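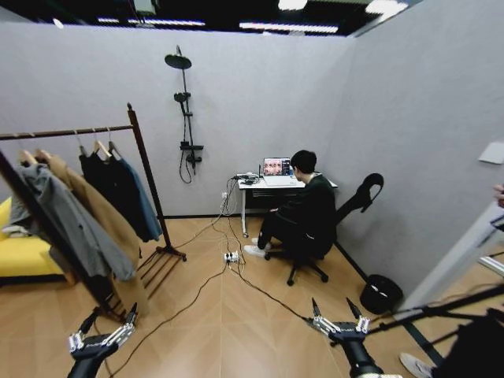 Could the long coat not just stay off the rack, Nassar wanted to know, if it is the one that keeps sweeping the base shelf. Fair point, but the Plaltau sheet asks for one long piece on the rail at all times, so it stays.

May, morning, wardrobe room

Rack order for today, reading in from the far end toward the post: gray jacket, tan coat, black piece, blue shirt. The shirt goes closest to the post as the lightest thing we have. With the coat in that spot, every other hanger slid toward it and we kept having to spread them out again by hand. Marked the rail with a bit of tape underneath at 30 cm from the post. Short things inside the tape, long things outside it.

Hem of the coat still comes down close to the slats. Options are to raise the rail or take the base shelf out. The shelf holds the legs square, so I would leave it alone. Grukerico sells a taller post for this model but the lead time is too long for us. Will ask Sestow if they have one in the other room.

Hangers. Went through the box and there are 13 usable. Two had a loose hook that turns all the way around, put aside for glue. Wooden ones for anything with a shoulder. The slippery shirts want something with more grip at the ends, otherwise one side drops and the collar goes with it.

Way of putting a shirt on the hanger that gave the least trouble: hold the hanger upright by the body, hook up, one sleeve side on, then bring the other side around. Laying it flat first takes longer and there is no clear surface anyway. Top button done up before it goes on the rail, the rest left open.

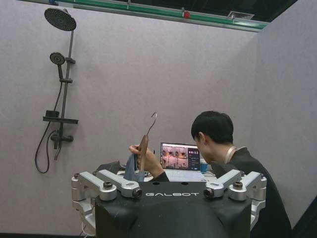 Wooden hanger held upright, blue-grey cloth over the lower part.

Rehang notes, 2 rounds before lunch. First round I put things back in whatever order they came to hand and the rail looked crowded at one end. Second round went by the tape and was much better. Hooks should all face the same way, open side to the wall. I found three facing out and I think that is my doing from yesterday.

The black piece sheds. Lint roller needed, the one in the drawer is finished. Do not hang it against the tan coat again.

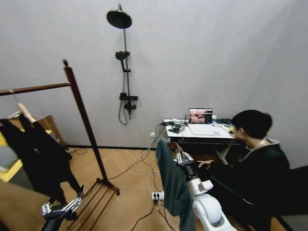

Long garments need to be lifted higher than feels natural before they are carried over, or the bottom goes on the floor. Swept the floor before starting and will do it again after lunch. The chevron boards hold dust along the joints and a quick pass with the wide broom misses it.

Garment list is filed under 3177 in the Plaltau folder. I changed "coat, beige" to "coat, tan" so it matches the tag.

Still to do:
glue the hooks
new lint roller
ask Sestow about the post
reply to Nassar about the coat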